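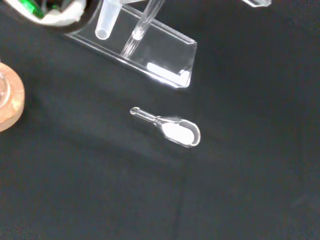

A scoop of white powder beside the tube rack at the Pusar teaching laboratory.

Pusar laboratory sets budget for bench automation

The Pusar laboratory has approved a purchasing plan for robotic handling of routine powder and glassware work. The plan covers 3 bench arms, to be ordered in separate lots, with the first due in September.

Tímea Halász, who drew up the specification, said the arm itself was the easier part to price. Grippers, spare fingers, mounting plates and cabling are now listed on their own budget line, equal to 30 per cent of the cost of each arm. An earlier draft had left them under general consumables.

Bids were received from Hakinine and Gandura. Both were asked to quote for handling test tubes, small flasks and scoops without a change of gripper. The tender runs to 188 line items, including service visits and operator training.

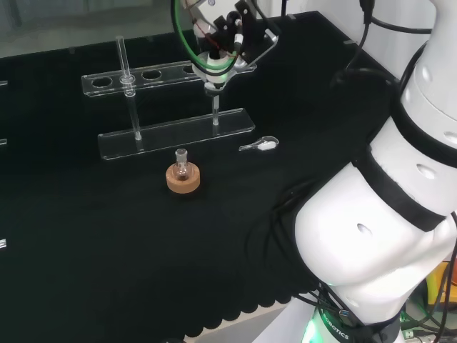
The arm over the bench, with a test tube visible in the rack and a flask on a cork ring.

Payment will be staged, with 30 per cent held back until acceptance tests are complete. Breakage of glassware during the tests will be charged to the supplier. Extra bench space and power outlets are to be funded from the building budget. A decision on the second lot will follow the first service report.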